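Surface water and where it goes: notes for session 7
Estate Drainage for Beginners, evening course
Notes by Esther Barasa, updated May 21, 2026

Right, so last time we got as far as the roof. We followed the rain down the tiles, into the gutter and down the pipe, and then I ran out of time and left it sitting in the gully, which a couple of you complained about (fair enough!). Tonight we pick it up at ground level.

Surface water is just rain that has landed on something and has to go somewhere. On a field most of it soaks in. On a housing estate there's a lot less soft ground to soak into, so the water travels, and our whole job is to decide where it travels to before it makes up its own mind. Foul water is the other lot, from toilets, sinks and washing machines. I'll keep nagging you about keeping those two apart, and please write "SW" or "FW" next to every single pipe you draw. I lost a whole afternoon in my first job to a drawing that didn't.

Falls

A fall is a slope that's there to move water. We write it as a ratio, so 1 in 100 means the ground drops one metre for every 100 metres you walk, or one centimetre for every metre, which is the way I picture it. You'd hardly feel that under your feet. Smooth surfaces can get away with gentler falls than rough ones, as the water doesn't get held up so much on the way.

Slopes have two directions, and people forget the second one. There's the long fall, running down the length of a drive or a road, and there's the crossfall, which tips the water sideways towards a channel or a verge. A drive with a lovely long fall and no crossfall sends everything down to the bottom in one wide sheet, and whoever lives at the bottom will let you know about it.

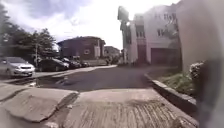
Now, the bit where two surfaces meet is where I'd like you to spend your time. Drive meets pavement, pavement meets road, old concrete meets new tarmac. Each one was probably laid by a different gang in a different year, and each one settles in its own way. A few millimetres is enough to make a lip, and a lip holds a puddle. Water in a puddle finds the joint, gets underneath, and carries the fine stuff away with it. Then a winter comes along and the damp ground freezes and lifts. You can go from a hairline crack to a rocking slab without anybody driving anything heavy over it at all.

Miklós Szűcs came in to talk to last year's group and he put it better than I do. He said to look for the lowest point and the oldest joint, and if they're in the same place, get your notebook out. He also said to visit in the rain. I know, I know. But go in the rain! You'll learn more from ten wet minutes than from an hour in the sunshine, and you can bring a flask.

Kerbs, edges and channels

An edge has two jobs. It holds the paving in sideways so it doesn't creep, and it steers the water. A raised edge keeps the water on the hard side until it gets to an outlet. A flush edge lets it spill over onto the grass. Both are fine, you just have to pick one on purpose. The worst thing is a raised edge with no outlet, and we'll see a real one at Grube, where the residents of one short terrace had a pond outside their doors for most of October.

Channel drains (the long thin ones with a grating) are very handy across the mouth of a garage. They're also very good at filling up with leaves. If you specify one, write down who's going to clean it. I mean it, write it on the drawing.

Paving that lets water through

This is my favourite part, so forgive me if I go on a bit. There are three ways we'll talk about:

Water passes through the surface itself (porous asphalt, resin with open gaps).
Water passes between the units (blocks with wider joints filled with small clean stone).
Water runs off the edge into something soft, like a planted strip or a gravel trench.

The middle one causes most of the muddles, because from a standing height permeable block paving and ordinary block paving look very much alike. You have to get down and look at the joints. Ordinary blocks sit tight together on sand, with sand brushed in. Permeable blocks usually have little nibs on the sides to hold them apart, and the joints have stone in them. Underneath it's a different world too, with open stone that can store the water for a while and let it go slowly. 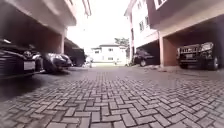
So what goes wrong with it? Mostly mud. Somebody stacks topsoil on the new paving for a weekend, it rains, and the soil washes into the joints. At Sekotgate they laid a very nice permeable parking court and then used it as the builders' yard for the rest of the job. I could have cried. A good part of it had to have the joints sucked out and filled again. Moss is the other one, mostly in shade, though it's slower and a stiff brush will do a lot.

The pattern matters as well, by the way. Herringbone locks together in both directions, so it's the usual choice where cars turn and brake. Blocks laid in plain rows can shuffle along under the wheels. It makes no odds to the drainage on day one, but it does later, when the rows have shifted and you've got dips.

A sum to try at home

Take a drive 7 metres long and 3 metres wide. If 10 millimetres of rain falls on it, how many litres is that? (One millimetre on one square metre is one litre, so you won't need a calculator.) Then do it again for your own roof, and have a think about how many water butts that would fill. Most people are quite shocked.

For next time

Please read the Clovine handout, just the part on soakaways, and skip the tables at the back. Bring a sketch plan of any bit of paved ground you know well, with arrows for where you think the water goes. Pencil is fine. Put the low point on it, and any outlets, and a question mark wherever you aren't sure. I like question marks.

The visit to Grube is still on. Boots, please, and a waterproof. We meet at the Stiso car park by the lower entrance, and if you're driving, don't leave your car over the manhole covers, as we'll be lifting three of them.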